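3.2 Setting and recruitment

The program ran in 21 secondary schools in Tramham and Nodley. Both towns have a youth drop-in center, and both had taken part in earlier alcohol education work, so staff were used to filling in session logs. Schools were assigned to the peer-led course or to the usual health class. Of the students invited, 1,427 returned a signed parent form and completed the first survey in October.

Each peer-led group met for 3 sessions. The first dealt with what students believed about how many of their classmates used cannabis. The second covered memory, sleep and schoolwork, and the third was given over to practicing refusals in pairs. Sessions in Tramham were held in classrooms.

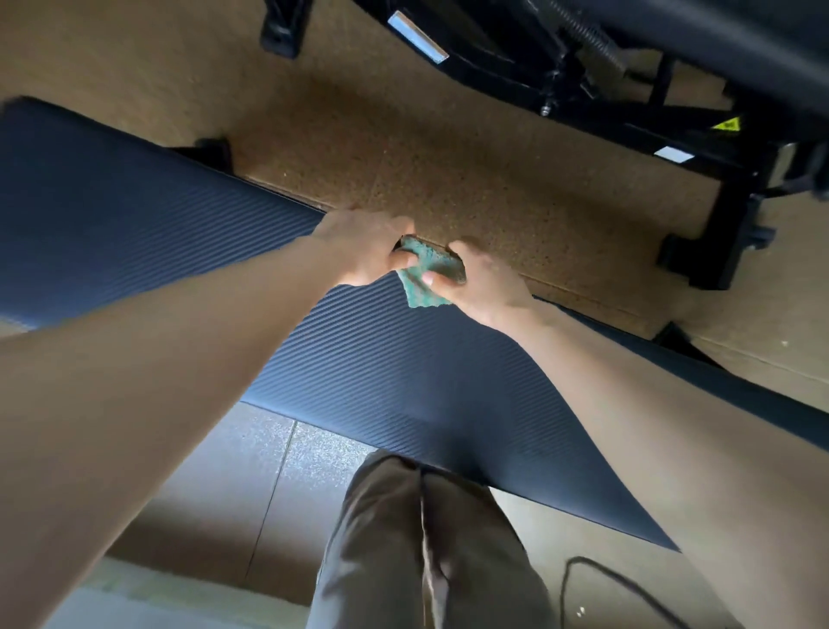
Peer leaders were students one or two grades above the group they taught. They were trained over a weekend using the Cavance workbook, which was shortened for this study by dropping the chapter on prescription drugs. Teachers stayed within call during sessions but did not take part in discussion.

3.3 Measures

Students reported cannabis use in the past month, expected use in the coming year, and how risky they thought regular use was. Answers were given on the Yoo scale, with two items reworded after a pilot in which younger students misread them. Surveys were anonymous and linked across waves by a code that students made themselves. Codes that could not be matched were left out of the change scores but kept in the baseline tables.

Session logs recorded attendance, topics covered and any change of room.

Figure 2. Wiping down a padded bench.

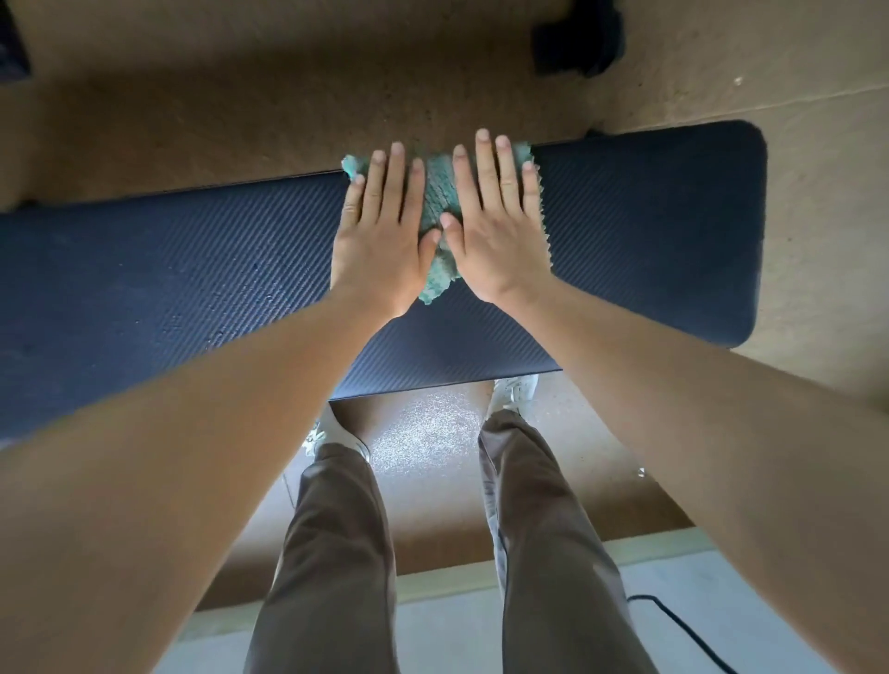 3.4 Analysis

We compared the two arms using mixed models with school as a random effect. Baseline use, grade and town were entered as covariates. Missing answers were not imputed.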